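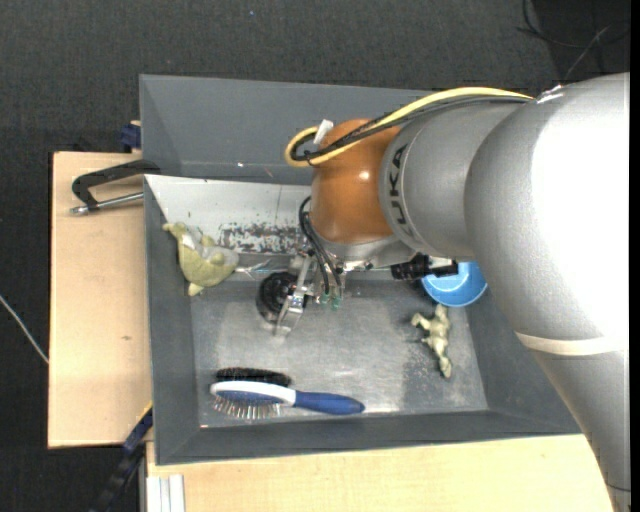 Home | Talks | Notes | Archive | Contact

Speaker notes: Budgeting for a picking cell when you have never bought one before
Roos Leemans, Kamitville, August 22, 2024

Say good morning, thank the Carrasco people for the room and the coffee, and ask who has already had a quote in. Wait for hands. Don't rush this bit, they like to look round and see who else is in the same boat.

Opening. When we started on the Skorkari project I thought the arm was the purchase. I had a lovely spreadsheet with one very large line at the top and a few little ones underneath, and I was rather proud of it! By March the little ones had caught up with the big one, and I'd like to spend this talk on those, as you can get a price for an arm from anybody who sells them.

The gripper. Ask for two prices, one for the gripper and one for everything needed to make it work on your arm: flange, fittings, brackets, and the hours of whoever puts it together. Ours came as separate orders from separate places and I lost a good fortnight to delivery dates. (Tell the story about the parcel if they're awake.)

Cables. I put down nothing at all for cables, bless me. They have to follow the arm through every bend, and they wear. Buy the spare set along with the first set, and put a yearly figure in for more.

The bin and what it stands on. Point at the slide. Mixed objects in a plain grey bin, a hairbrush lying on its side, toys, a blue bowl, and clamps on the wooden board beside it. I'm very fond of clamps. Wood and clamps let you shift things about while you are still learning, and I'd keep the money for a proper welded stand until you've stopped moving the bin. We paid for ours too early and it went into store.

Test objects. Set aside about 200 for these, and double it to 400 if your real stock is fragile. Go shopping for awkward things: shiny, see-through, bristly, knobbly. Keep the receipts together, my finance office was very kind about the toys but did want to know.

People's time. Plenivlow, who did our planning, asked us for 204 hours of staff time before handover, and I laughed. Please don't laugh. Put the hours in as a cost line with names against it, and get each person's manager to agree before you sign.

Floor space. Measure the arm's full reach, then the guarding, then the room a person needs to get round the back with a toolbox.

Pause for questions. If the one about leasing comes up, say we looked at it and bought outright, and offer to send the comparison by email afterwards.

Handout is by the door. Remind them the blank budget sheet is on the back page.

Filed under: Talks & Slides, Equipment Planning

Related items
Reading a supplier quote line by line
Skorkari: our first-year running costs
What to ask on a site visit
Spare parts: how many is enough?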